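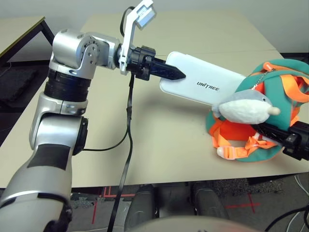 Station 2, bag task, left gripper at the white Unitree box.

Mevbridge Student Robotics Club
Weekly safety check, two-arm station
Date: September 11, 2023
Checked by: Perihan Sönmez
Second reader: Efa Ellis

1. Emergency stop reachable from both chairs: OK.
2. Arm mounting bolts: OK. I tightened one on the right side, it was a quarter turn only.
3. Wrist camera brackets: OK, no play when I push by hand.
4. Flat cable, left arm: COMMENT. It goes over the front edge of the table. Please put edge protection before the next session.
5. Cables on floor: NOT OK. They must be tied and moved away from where the students walk.
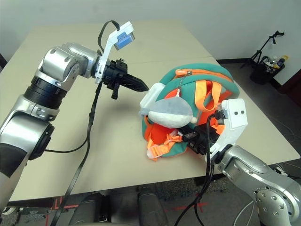

6. Gripper fingers: OK. Please remember that the fingers are pointed - keep hands out of the bag when the arms have power.
7. Straps and zipper chain of the backpack: COMMENT. A loose strap can be caught in a joint. Herrera team should fold the straps before start.
8. Red floor tape: OK, still sticks well.
9. Speed limit in software: OK, set to 19 percent for first-year students.
10. Logbook: last entry is run 293, signature is missing.

Items 4 and 5 to be closed by Efa. I will check again before the demo.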